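## 4. Pitching the awning for the first time

So you've found your field, you've levelled the Mestik and wound down the corner steadies (section 3, if you skipped ahead, and we do understand the temptation), and now you'd like somewhere to sit that isn't your own bed. The awning is the biggest single thing in the bag and it looks a dreadful muddle when it first comes out, but please don't be put off! Once you've done it on your own lawn, with a pot of tea to hand and no neighbours watching from their deckchairs, it becomes a very pleasant part of arriving.

We'd ask you to do exactly that, by the way. Have a practice at home before your first trip, on a dry and still day, and leave the whole afternoon free for it.

### What should be in the bag

- The awning itself, folded with the beading outermost
- Two side panels, marked L and R on the inside hem
- One front panel with the zipped door
- The pole bundle (ridge, uprights and the short veranda poles, all held with a blue strap)
- Peg bag, guy lines and rubber ladders
- Draught skirt, rolled

If anything is missing, write to Essam Gaber in the Brustivus parts room before you travel and quote the bag number, 2,659, which is the same for every Mestik awning and tells him which size you have. He is very good about spare pegs.

### Threading the roof

1. Wipe along the awning rail on the side of the camper with a soft cloth. Grit collects in it over the winter, more than you'd think.
2. Lay the groundsheet bag or an old blanket on the grass beneath the rail, and unfold the awning on top of it. The outside of the roof should face up and the beading should lie nearest the camper.
3. Find the end of the beading with the red stitching. This goes in first, at the rear end of the rail, where the channel opens out a little.
4. Have one person feed the beading in while another walks slowly forward, pulling gently on the webbing loop. Stop whenever it stiffens, go back, and straighten the fabric by hand.
5. Carry on until the beading is centred, with the same amount of bare rail at each end.

**Caution:** Never tug hard on a stuck roof. The fabric will nearly always give way before the rail does, and a tear along the beading is a fiddly repair that we can't do by post. A rub of candle wax along the channel will usually free things up.

If you're on your own, it can still be done, though you'll be walking up and down a fair bit. Paavo Ruotsalainen, who tested the early ones for us, used to clip the slack over the camper's door handle with a clothes peg while he went back to feed in some more, and we have never come up with anything better. 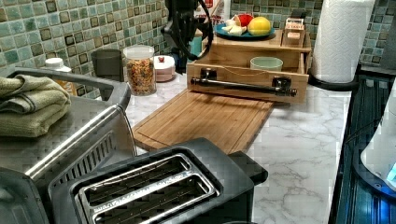
With the roof hanging from the rail you're ready for the poles, and it's at this point that most people pick up the longest one and start waving it about. Leave them on the grass for a moment and sort them by the coloured bands first. Yellow is ridge, green is upright, and the plain ones belong to the veranda and can go back in the bag until you want them.

### Raising the frame

1. Slot the yellow poles together and push the ridge into its sleeve from the front. The hooked end fits over the bracket above the camper door.
2. Extend the green corner poles to the first hole only, and put the spigot at the top of each through the eyelet in the roof corner.
3. Stand both corner poles up together, one person to each, and let them lean slightly outwards.
4. Put in the centre upright and raise the ridge until the door opening measures 187 cm at its highest point. There's a notch filed in the pole at this height, so you can leave the tape measure at home.
5. Go round all the clamps and nip them up finger tight. You'll be coming back to them.

**Note:** The roof will look baggy at this stage, and it's meant to. Please don't try to cure it by extending the corner poles further, or you'll find that the door zip won't meet at the bottom.

### Sides, front and pegging out

1. Zip in the side panels, L to the left as you stand outside facing the camper, and then the front. Close every zip fully, including the door, before a single peg goes in the ground. If you remember only one step from this whole section, we'd like it to be this one.
2. Peg the two rear corners, close against the camper.
3. Peg the front corners, pulling diagonally away from the rear ones until the bottom hem is straight.
4. Work along each side, putting the pegs through the rubber ladders and leaning the head of each peg away from the awning.
5. Run the front guy lines out to 100 cm from the foot of each corner pole and tension them evenly. They want to be firm, and they don't want to hum.
6. Go back to your clamps, ease the poles up until the creases drop out of the roof, and tighten properly.
7. Clip the draught skirt to the underside of the camper last of all.

**Caution:** Do not cook, or burn any stove, heater, lantern or barbecue, inside the awning, even with the door rolled back. Take the stove well outside, and never bring a barbecue in to finish cooling.

**Caution:** Take the awning down if strong winds are forecast. Storm straps will help in a blustery spell, but they aren't meant for a gale. A wet awning can be packed in a hurry and dried at home, whereas a bent ridge is a new ridge.

### A word about different kinds of ground

The pegs in the bag are ordinary steel ones and suit ordinary turf. On sand they'll slide out again with very little encouragement, and you'll want the broad plastic kind, buried well down. On the stony pitches by the lake at Seppälä, where a good many of our owners meet up each September, a rock peg and a proper hammer will save you a lot of bad language. Ask the site office about buried cables and water pipes before you hammer anything long into a hard standing.

Leave the awning up overnight if the weather is kind, and look at the guy lines again in the morning before breakfast. New lines stretch a little on their first night out and will want taking up. Packing away is covered in section 5, and drying and storage in section 6.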